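We use cookies to remember your basket and to see which pages get read. Accept all / Manage choices

Storage & Baskets
By Heriberto Huanca
May

Trimstead long wicker basket with end handles

I'll start with my complaint, as I've had it since the samples arrived. Most baskets sold for toys are bought for the look of the shelf they sit on. They go in looking lovely, a child drags them across a floor twice, and by the following winter there are bits of cane under the sofa. I've stocked enough of them at the Beltby shop to be wary of anything with the word "nursery" on its swing tag, and when Trimstead sent this one over with exactly that word on it I left it in the back for a fortnight.

It's on the site now, so you can guess I came round, though only part of the way.

What you get is a long, narrow, rectangular basket in reddish-brown wicker, stock number 3902. There's no lid and no liner. The maker's leaflet says the weave is "heirloom grade", a phrase I have asked them to explain and am still waiting on. What I can tell you is that the weave is close. Small tags and cord loops from soft toys don't poke through it and snag, and that was my main grumble with the Jevora basket we used to carry. The handle is a cut-out in the end wall with no rope or leather to come loose. I prefer that. A grown-up hand will find it a squeeze, and if you wear rings you'll notice.

The length is the thing to think about before ordering. Long and narrow suits a low shelf or the end of a bed. It doesn't suit a corner, and it won't take a big teddy without the teddy folding in half. Small plush is where it makes sense, the palm-sized sort that comes on a loop and breeds in the bottom of school bags.

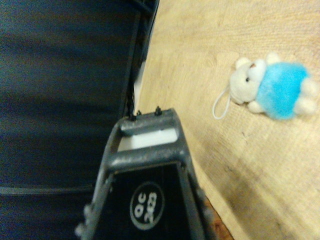
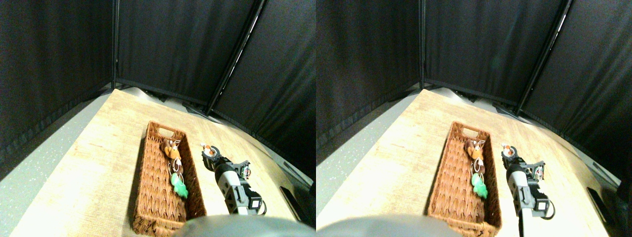
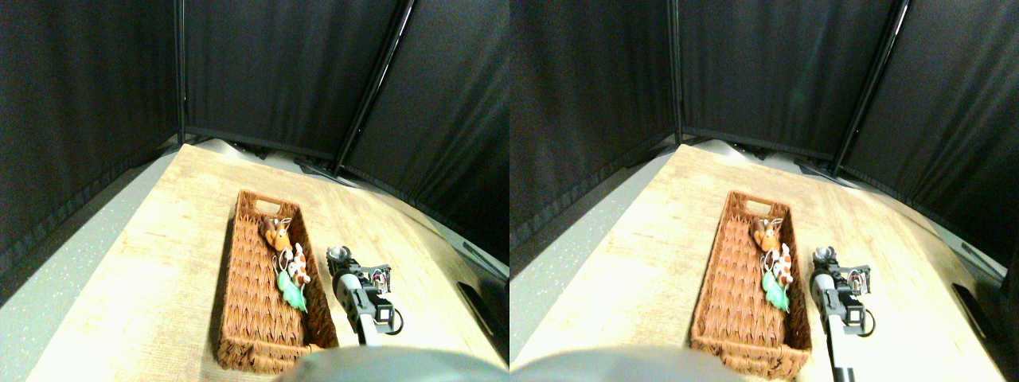
The trouble with small plush is that there's always more of it than you thought. Trimstead's leaflet claims the basket "keeps a whole collection tidy". I'd like to see whose collection. A dozen little animals, yes, with space to rummage. Past that they heap up and the ones underneath are never seen again, and you may as well have used a cardboard box. If you're dealing with a serious hoard, buy two and split them, or look at something deeper.

It is also light. Trimstead gives the weight as 700 grams and our scales agree with them, which doesn't happen as often as you'd hope with basket makers. Light is fine for carrying from room to room. On a smooth tabletop or a laminate shelf it slides when you pull at one end, so I'd put a bit of that rubbery drawer mesh underneath. We sell it, but the supermarket stuff is the same and costs less.

Cleaning: a dry brush, or the soft nozzle on the vacuum. The leaflet says you can rinse it under the tap. I wouldn't. I tried it with one of the samples and it took two days to dry in the stockroom and smelled like a pond for most of a week. A damp cloth is plenty. Keep it off the radiator as well, whatever shape your hallway is.

Some people have asked whether it will do for bread or fruit. The finish isn't sold as food safe, so my answer is no, unless you line it with a cloth, and even then I'd buy the Sitthichai bread basket instead. It's made for the job. For gloves, scarves, remote controls and the dog's leads, go ahead.

Colour varies between batches. The samples were a warm reddish brown and the first delivery matched them, near enough. The second had a couple that were noticeably darker along one side. We've put those in the shop at a reduced price and they don't go out by post. If you want a pair that match, put a note on the order and I'll pick them out myself.

The toys are not included. I wouldn't have thought that needed saying, but I've been in this trade a while.

Returns are the usual thirty days, unused. Wicker that has had a puppy at it counts as used. If a strand has sprung loose when you open the parcel, send me a photo before you trim it, as once it's been cut Trimstead won't credit us and we end up arguing.

Matching pair: order code 2821, same basket, two in a box, very slightly cheaper than buying them separately. I did the sums, and the saving wouldn't buy you a sandwich.

Sign up to our newsletter for new stock and shop news. One email a month. You can unsubscribe at any time.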